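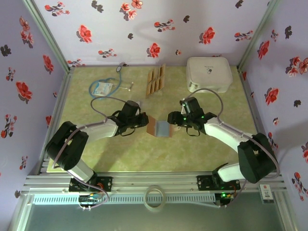 Ylva Lundgren asked under the first part of this tutorial whether 300 demonstrations of one task are enough if every one of them is clean. For a single object in a single spot, probably yes! For anything you want to use next month, I'd go wider, and the way I do that is below.

We record two-arm tasks on a bench we call Hemmin, and the set I'm drawing on has 639 episodes in it. Folding items are my favorite because both grippers have to work together the whole time.

1. Write the task as one sentence. "Open the folder and leave it open" is plenty. If you need an "and then" in the middle, split it into two tasks.

2. Put other stuff on the table. A stethoscope, a small packet, a rack, a case, whatever you have. Leave the middle clear enough to work in and let the extras sit toward the back. Patterned walls are great too (ours are covered in red flowers and I love them).

3. Do five practice runs with recording off. Your hands will find a rhythm, and the first few tries are always jerky.

4. Start every episode from the same arm pose. Move the objects between episodes, though! A few inches and a small turn will do.

5. Go slow when both tips are near the same panel. Let one gripper hold while the other moves, then trade jobs in the next batch so the model sees it both ways.

6. Keep the fumbles you recover from. A slip followed by a calm second try is gold. Throw out episodes where you gave up or bumped the bench.

7. Tag as you go: task, layout number, operator, good or bad. I type mine into Skilter right after each episode, and waiting until evening has burned me twice.

Change the layout every 20 episodes or so, and take a break when you do. My next goal is 1148 episodes with the same task list, and I'll post the layout sheet once it's tidied up.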